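Clurel Community Help > Shipping and Receiving > Incoming parcels

How do you check in a stack of boxes without scanning the wrong label?

Posted by Usman Chaudhry
9 replies, 3 shown

I took over receiving for a small parts shop in Pletport in September. Most days it's just me at one table. The cartons come off the cart and get stacked up against the wall, and I go through them with a handheld scanner before anything goes on the shelves.

Two things keep going wrong. Many of our cartons have more than one barcode on the label, and I never know which one the scanner will grab. Last Monday I entered 26 cartons and 3 of them came up as "unknown item" when I ran the list. They had the routing code in the field where the tracking number belongs.

The other problem is the boxes in the lower rows. If the label is on the side or the back I can't get to it unless I take the whole stack down.
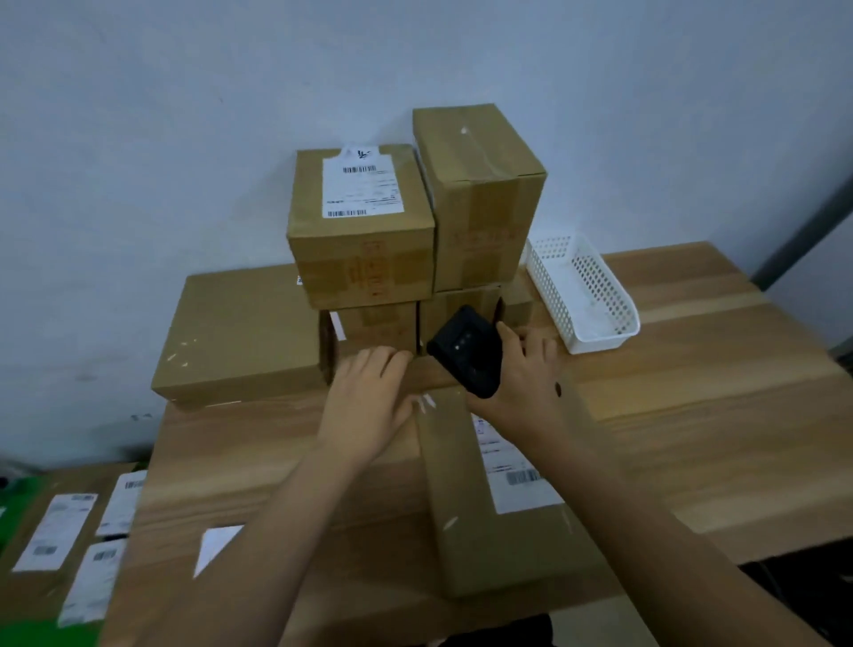
The table isn't big and I don't have a second one. I can put a few cartons on the floor, but we were told to keep the walkway clear. Our software is Kazmi, the basic plan, if that matters. Is there a better order to do this in, or a setting I'm missing?

Tanveer Kiani
Marked as helpful by 2 people

For the double barcodes, look at the settings before you change how you work. Most handheld scanners let you limit what they accept by type or by length. Scan a few good labels into a blank text file and count the characters in the tracking number. Then do the same with the other barcode. If the lengths are different, set a minimum and maximum so only the tracking number goes through. The scanner should beep an error on anything else. The manual will have a page of setup codes for this, usually near the back.

In Kazmi you can also do it on the software side. Go to Receiving, then Field rules, and set the length there. I think that is on the basic plan but I haven't used basic in a while.

If both barcodes are the same length, cover the one you don't want. I keep a strip of cardstock next to the scanner and lay it over the lower code. It takes a second and it works.

As for the stack, stop scanning it as a stack. Scan each carton when you pick it up off the cart, before you set it down. Your hands are already on it, and you can turn it until the label is up. At our place in Trikulthorpe we do up to 300 cartons on a heavy day and we don't scan anything after it has been stacked. Put the big flat ones down first and the small ones last.

If a carton won't scan, it goes on the left end of the table with a sticky note and you deal with it at the end. Don't stop the line for one box.

Khurram Durrani

just get a better scanner, the cheap ones are all like this

Floarea Tănase

I agree with Tanveer about scanning at the cart, but sometimes the driver unloads before you get there and you are left with a stack anyway. In that case work from the top down and pull each carton forward to the edge of the table. Don't reach into the gaps between boxes to get at a label. You can easily read the label next to the one you wanted, and then you have one carton entered twice and another not at all.

Clear packing tape over a barcode can also be a problem. It reflects the light back into the scanner. Tilt the scanner a little and try again from a few inches farther away. If the tape is wrinkled, flatten it with your thumb first. When that fails I type the number in by hand and have someone else read it back to me.

One more thing on the three that came up unknown. You can fix those without deleting the whole receipt. Open the receipt, choose Edit line, paste in the right number and save. It keeps the original time.

Usman Chaudhry

Thanks. The tracking number and the other code are different lengths, so I set the limit on the scanner and tried it on yesterday's empties. It rejects the short one now. I found Field rules too, and it is on basic. I'll try scanning from the cart tomorrow morning.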